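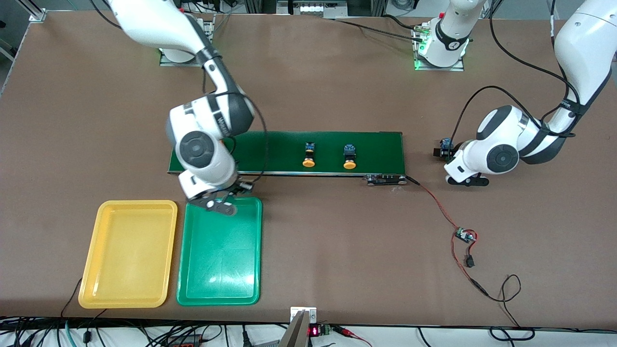
Módulo 3. Pulsadores: reconocer, ordenar y presentar las piezas

Apuntes del curso de montaje de componentes eléctricos, taller Ninau
Versión del 27 de agosto de 2022

Antes de empezar

Estos apuntes acompañan la clase práctica y no la sustituyen. Quien faltó a la clase anterior debe leer primero el apartado de herramientas del módulo 2, porque aquí no lo repito. El español no es mi lengua materna; si encuentran una palabra que en su país se dice de otra manera, escríbanla al margen y la comentamos.

1. Partes de un pulsador

Un pulsador de panel se compone de dos partes principales. La primera es el cabezal, que es la parte que toca el dedo del usuario. La segunda es el cuerpo de contactos, que queda detrás del panel y hace la conexión eléctrica. En el curso llamamos «conjunto» al cabezal y al cuerpo ya unidos. Cuando digo «pieza suelta», hablo de una sola de las dos partes.

En los catálogos se encuentran también los nombres «botón», «actuador» y «bloque de contacto». Los tres son correctos. En el examen acepto cualquiera, con la condición de que se use siempre el mismo dentro de una respuesta.

2. Los colores del cabezal

El color del cabezal no es decoración. En un panel, el rojo se reserva para la parada de emergencia, y el amarillo se usa para intervenir en una situación anormal. Para las prácticas usamos cabezales redondos amarillo-anaranjados y cuerpos cuadrados de color azul oscuro. El contraste ayuda a ver enseguida hacia qué lado está orientado el conjunto.

3. Presentación sobre la cinta

Los conjuntos se colocan tumbados sobre la cinta verde, todos con la misma orientación: el cuerpo hacia el fondo de la mesa y el cabezal hacia el operario. Entre un conjunto y el siguiente se deja espacio libre. Dos conjuntos que se tocan pueden girar cuando la cinta avanza, y entonces la fila pierde el orden.

No se apoya nunca el conjunto sobre los contactos plateados. Se toma por los lados del cuerpo, sin apretar el cabezal.

4. La bandeja

La bandeja verde de plástico se mantiene en la parte inferior izquierda de la mesa. Cada grupo recibe una bandeja al comienzo y la devuelve al final, con la ficha del lote dentro. El lote Clollari tiene 241 conjuntos y se reparte entre todos los grupos, así que les pido no mezclarlo con el lote Seo, que parece igual pero lleva otro contacto.

5. Ejercicio

Tiempo: 39 minutos, con la ficha Gramport a la vista.

Revisar el cabezal de cada conjunto: sin rayas, bien centrado.
Revisar el cuerpo: contactos rectos y limpios.
Colocar en la cinta con la orientación del apartado 3.
Separar los conjuntos dudosos y anotar el motivo en la ficha. «Malo» no es un motivo; «contacto doblado» sí lo es.

Si hay 3 conjuntos dudosos seguidos, se detiene la práctica y se avisa al profesor.

6. Errores frecuentes

Poner un conjunto al revés y corregirlo con la cinta en marcha. Primero se para la cinta.
Limpiar los contactos con el dedo.
Llenar la ficha al final, de memoria.

Para la próxima clase: leer el apartado de cableado y traer la ficha Gramport firmada.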